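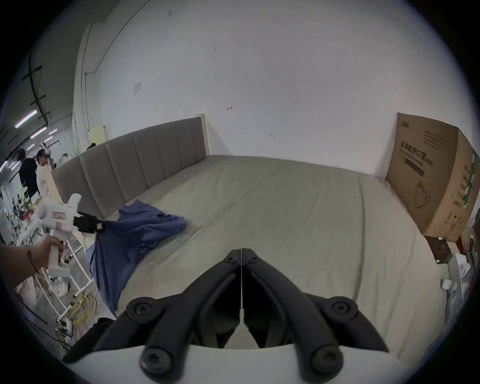
Sitzung 9, Deformierbare Objekte (Projekt Farkum)

Thema: Tuch falten aus Demonstrationen, zwei Handgreifer + Kopfkamera. 264 Demos, davon 40 zum Testen zurückgehalten. Policy nach Krajčí, siehe Skript. Achtung: Startlage variiren!
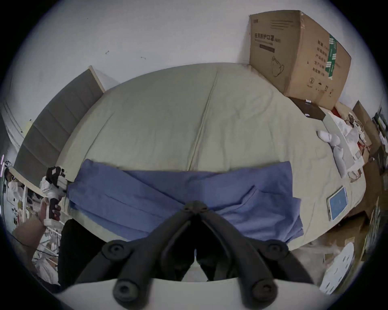

Hitton wendet ein, die Quote sage wenig, solange das Bett immer dasselbe bleibt. Stimmt, Bettwechsel kommt im August.

Ergebnis: mehr als 70 Prozent, Fehler meist beim ersten Griff. Kopfansicht hilft da, Ablation nachlesn.
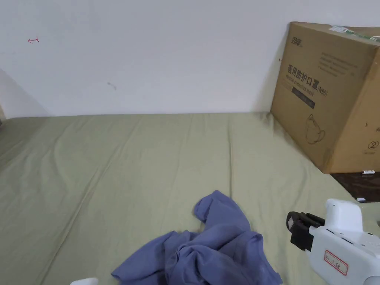 Abb. 3: Blaues Tuch auf dem Bett, Greifer rechts.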